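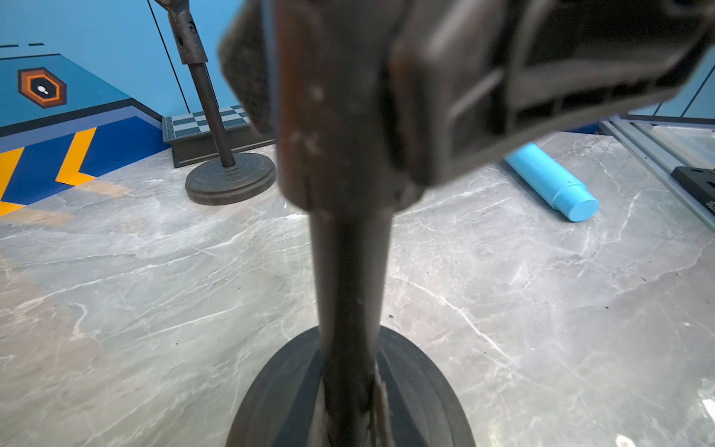

2025-05-07

Ash from Jiltham, moisture check and other complaints

Delivery came in before lunch. The paperwork says kiln dried to nine percent, same as it says every time, and I no longer read that line as information. It is pre-printed on the form. If someone at Jiltham put a meter on these boards before they left the yard I'd like to see the number written in by hand.

So, readings. I used the Esen pin meter, fresh battery, species setting on ash, pins pushed in across the face well away from the ends. Board faces came out between 9 and 12, which looks fine and is the sort of result that gets a delivery signed off. I then crosscut one of the thick ones and put the pins into the fresh end grain in the middle of the section. 15. Another cut from the same board, further along, also 15. The thin stuff was much better, with the middle within a point of the face.

What I think this means: the thick boards were dried on a schedule meant for thinner ones, or pulled early, or both. What I can't rule out: that the Esen reads high in end grain. The booklet says to measure along or across the face and has one vague sentence about "other orientations." I've seen this meter disagree with itself by a point just from pushing the pins in harder. I don't want to go back to the yard waving one number from a tool I don't fully trust.

The only test that settles it is oven and scale. Cut three slices from the thick board and two from the thin, knocked the fuzz off, weighed them right away and wrote the start weight on each in pencil. First slice from the thick board is 53 g. They are in the small oven now, low, with the door label on so they don't get mistaken for scrap. Weigh again tomorrow morning, then every couple of hours until the weight stops changing. Please don't turn the oven up to hurry things along. Last time that was done we cooked the slices brown and the result was worth nothing.

Arithmetic, since I get it backward every time: start weight minus dry weight, divided by DRY weight, times a hundred. Dividing by the start weight gives a lower figure and makes the yard look good.

Mosau chairs

This matters for the Mosau chairs more than for anything else we have on. The legs come out of the thick stock and the rungs out of the thin. The usual advice is rungs drier than legs, so the leg closes down on the tenon as it loses moisture and the rung has no reason to shrink. On paper our mismatch runs the right way. I have heard it said twice today already that we should leave it alone and call it a feature.

I'm not convinced. A small difference is useful. A big one, with a wet core in the leg, means the mortise goes oval as it dries, and an oval hole doesn't grip a round tenon all the way around no matter how good the glue is. It can also split the leg at the mortise, and we had that on the sample chair over the winter. That got blamed on the drill bit. I blamed the drill bit too, and I wrote so in this notebook, and I now think I had no evidence for it beyond not liking the bit.

For now: leg blanks get rough turned oversize and stacked with stickers on the rack by the boiler wall. Rungs can go ahead. No joints get glued until I have the oven numbers.

The schedule has assembly starting in the second half of May. It may still happen. I wouldn't promise it.

Pawlak oil, second panel test

The Pawlak hard oil is supposed to cure overnight and resist water rings after a single coat. We have the sample tin and the leaflet, and the leaflet has a graph on it with no units on the vertical axis.

Set up: offcuts of ash, same board, planed and then sanded to the same grit. One panel with one coat of Pawlak, one with two coats, one with two coats of our regular oil, one bare. Applied yesterday with separate rags, wiped off after the time given on the tin.

This morning the single coat panel was still faintly tacky along one edge. Could be my wiping. Could be the cold night, though the tin doesn't mention a minimum temperature. The two coat panel only got its second coat this morning so it tells me nothing yet.

Put a wet glass on the single coat panel, on the part that felt dry, and on the regular oil panel. Left both over lunch. Ring on both. The Pawlak ring was paler, I'd say, but I knew which panel was which, so my opinion of paler isn't worth much. Will repeat with the labels taped over on the back and let someone else do the judging.

It does smell better than ours. That's the one claim in the leaflet I can back up so far.

Also worth noting before anyone gets keen: the price per tin looks close to what we pay now until you notice the tin is smaller. If it really does the job in one coat, it comes out cheaper. If it needs two, it doesn't. So the whole question hangs on the one coat claim, and that is the claim I have the least faith in.

Odds and ends

Thickness sander is leaving a faint line again on the left side of wide boards. Cleaned the belt, line still there. Swapped the belt, line moved a little. I don't know what to make of that. Somebody will say it's the feed roller, and they may be right, but it was the feed roller last time too and replacing it fixed nothing.

The wall hygrometer by the bench and the one by the door don't agree and never have. We've been writing down the bench one. There's no good reason for picking it other than that it's nearer. I'll do the salt test on both over the weekend (damp salt in a closed bag, should settle at 75 percent) and throw out whichever is worse. If both are bad, then the shop humidity log we've been keeping isn't much use for the Mosau job, and I'd sooner know.

Rough turning: the ash is cutting clean on the thin stock and tearing a bit on the thick. Fits with the wetter core but it also fits with a gouge that needs grinding, and mine does.

To do
- oven slices, first weighing before coffee
- face readings again on the same boards, marked spots, see if the Esen repeats
- ask Jiltham for the kiln record on this load, the real one with dates, not the form
- second wet glass test, labels covered
- grind the gouge, then turn one more thick blank and compare
- hold the glue order until the moisture result is in

If the thick slices come out under 12 I'll take back most of the first page and pay more attention to what the meter does in end grain. Slices are numbered 1 to 5, thick ones first, and the start weights are also on the inside cover in case the pencil burns off.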